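How to budget for a hand-held gripper kit without running out of money by February

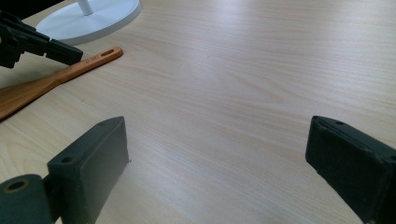 When we first sat down to plan our equipment at the Prerkton workshop, we did what most people do. We looked up the price of the gripper, multiplied it by the number we wanted, and felt rather pleased with ourselves. The gripper turned out to be the easy bit! I've since helped with the same job at our Iltport site, and this is how I'd go about it now, with a pot of tea and a plain spreadsheet.

Step 1. Write down the tasks before you look at any shops

List the things you want picked up, moved or turned over in your first few months. Kitchen tools are a lovely place to begin (a wooden spatula is cheap, light and surprisingly awkward to lift off a flat table), but if you know you'll be handling heavier things later on, put those down too. The list decides how wide the jaws must open and what sort of fingers you need, and you'll come back to it again and again.

Step 2. Price a whole station

Make one line for each of these:

Gripper body
Fingers, plus spare fingers
Camera and its mount
Cables and storage cards
Table and lighting
Everyday objects to handle

Our first station at Prerkton came to 316 pounds before the gripper and camera were added, and most of that was the table and the lights. We'd put down nothing at all for either. Do measure the room while you're at it, and leave space for elbows.

Step 3. Be generous with spares

Fingers wear, and screws vanish under the skirting. We set aside 85 pounds per station for spare fingers, screws and pads, and I wouldn't go lower. Ask the seller whether the fingers come off with ordinary screws and whether you can buy them singly -- some will only sell you the pair, and one quoted us for a full new body.

Step 4. Get more than one quote, and ask the same questions

We asked Sutter and Baltetti for prices on the same list. The two came back 251 pounds apart, which gave us quite a turn until we saw that one had included delivery, the camera mount and a charger and the other hadn't. Send everybody the same list, with the same wording, and ask for delivery, tax and warranty on separate lines. It's dull work but it does save a muddle.

Step 5. Buy one, use it, then buy the rest

Please don't order the lot in one go, however tempting the discount looks. Get a single station and let three people with different-sized hands use it for a fortnight. At Iltport we changed our minds about the table height and the handle strap in that time, and had we bought in bulk we'd have been stuck with both.

Step 6. Put the running costs in the same sheet

Storage is the one that creeps up on you, as recordings are large and people are slow to delete them. Add a monthly line for it, and another for replacing objects that get scratched or dropped. Then go back to your task list from Step 1 and cross out anything you can no longer afford to do properly. You can always add it back next year.

Last updated 2026-08-23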